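Keeping a Hard Floor Looking Decent Through the Winter

January is rough on floors, and ours has had its share of grit, salt and soggy boots over the years. I grew up in Trasunham, where my mother mopped every single evening (with far too much soap, bless her!), and it took me ages to work out why her floor was always a bit sticky.

Sweep first, and do it slowly. A soft broom pulled toward you picks up far more than one you flick about, and a dry microfiber pad will get the fine dust the broom leaves behind. Then mop with warm water and just a small squirt of dish soap – a teaspoon to a bucket is plenty. Wring the mop until it stops dripping, and change the water when it turns gray.

Dark floors show every streak, so I go over mine a second time with plain water and then buff with an old towel under my foot. It looks silly and it works nicely. Start at the far end and back your way out the door.

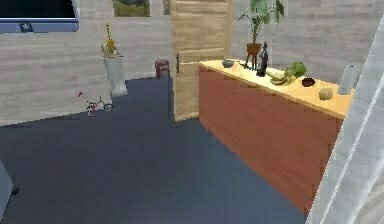 A dark, smooth floor with pale walls.

For scuffs, try a clean tennis ball or a dab of baking soda on a damp cloth. Put felt pads under the stools too, and check them whenever you move the furniture.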